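Workshop notebook, August
Posted by Marichka Chornovol, Wednesday, 7.40 am

Continuing with the tailgate strut job on the Skurkier wagon. The owner's complaint is unchanged: the tailgate rises to chest height, stops, then settles slowly if there is any breeze. Odometer was read at intake and is on the job card.

Left strut holds pressure but is slow. Right strut has oil on the rod and no useful force in the last third of travel. Both are the original Avix units. Ordered a pair from Standamach, part suffix 159, and they came in yesterday afternoon. Eye-to-eye length matches the old ones. Ball sockets are a tighter fit than the originals and need a firm push square to the stud. Do not lever them on with a screwdriver, the clip spreads and won't seat again.

Removed the D-pillar trim to get at the upper stud. Two clips broke coming out, left side only. Replacements are in the grey drawer. The lower stud on the right had been cross-threaded at some earlier date, so I chased the thread and refitted with medium threadlocker. Torque as per the sheet.

While the trim was off I checked the cargo area for the second complaint, the rattle over rough bitumen. Found the load floor sitting proud at the rear right corner. The foam block under it has collapsed. Cut a new one from Klinhom sheet, tried it, trimmed it once, and the floor now sits flush with the sill. Rattle still present on the short loop, though quieter.

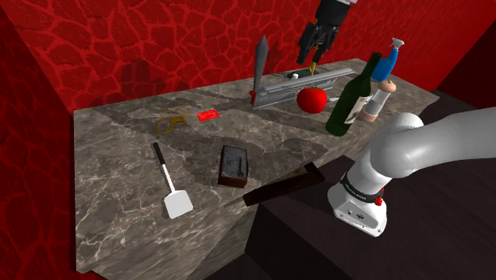 Next suspect is the blind cassette. There is play in the right end cap when pushed by hand. Will pack it with felt tape and repeat the loop before touching anything else.

Parts to date come to $103, struts not included. Tainá Lins to invoice the struts separately.

Still to do: tailgate latch adjustment, refit pillar trim, check rear washer hose for kinks.

Comments

Tainá Lins: Strut invoice done. Did you keep the old right one? Supplier wants it back.

Marichka Chornovol: Yes, bagged and tagged, under the bench.

Dale: Had the same rattle on mine. Mine was the seat back striker, worth a look before you pull the cassette.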